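NOTA DE PRENSA
Para difusión inmediata

Drenard abre en febrero la preventa de Mostero, su colección de sillas de comedor

Ponce, febrero. Drenard, taller de mobiliario con sede en Ponce, anuncia la preventa de Mostero, línea de sillas de respaldo de travesaños para comedor y hostelería. Primera tirada: 2000 unidades. Entregas por orden de pedido.

El diseño lo firma Siebe Postma, en el taller desde hace 4 años. Punto de partida, las sillas de cocina de toda la vida. Respaldo alto, líneas rectas, nada de brazos.

"Queríamos una silla que aguante sobremesas largas y que se pueda reparar. Si se rompe un travesaño se cambia el travesaño, no la silla", explica Postma.

Lo esencial:
- Cuatro acabados, del natural al casi negro
- Asiento con cojín desmontable, funda lavable
- Recambios sueltos a la venta desde el primer dia
- Pedido mínimo para hostelería: 80 unidades
- Para particulares, sin mínimo

La distribución corre a cargo de Zalimis, que ya lleva las mesas de la casa. Zalimis atenderá también las reclamaciones y los cambios de funda. Plazos de entrega a confirmar con cada cliente, según acabado.
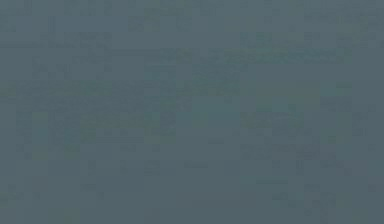
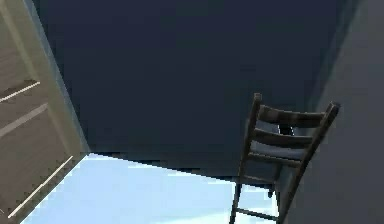
Respaldo de travesaños con remates redondeados, acabado oscuro (segunda imagen).

Taller y producción

Drenard amplía además su nave. Son 3000 metros cuadrados, con zona de secado propia y un espacio nuevo para reparaciones. El servico de reparación admite también sillas antiguas de otras marcas, previo presupuesto. Recogida a domicilio solo en Ponce por ahora, resto por agencia.

Presentación a profesionales en el propio taller, a las 11:00. Fecha exacta por correo a los inscritos. Plazas limitadas, imprescindible confirmar. Habrá muestras de tela y de los cuatro acabados para llevar.

Tarifas y fichas técnicas: se envían bajo petición a medios y tiendas. Entrevistas con Siebe Postma, por las mañanas.

Contacto de prensa
Drenard, departamento de comunicación
Ponce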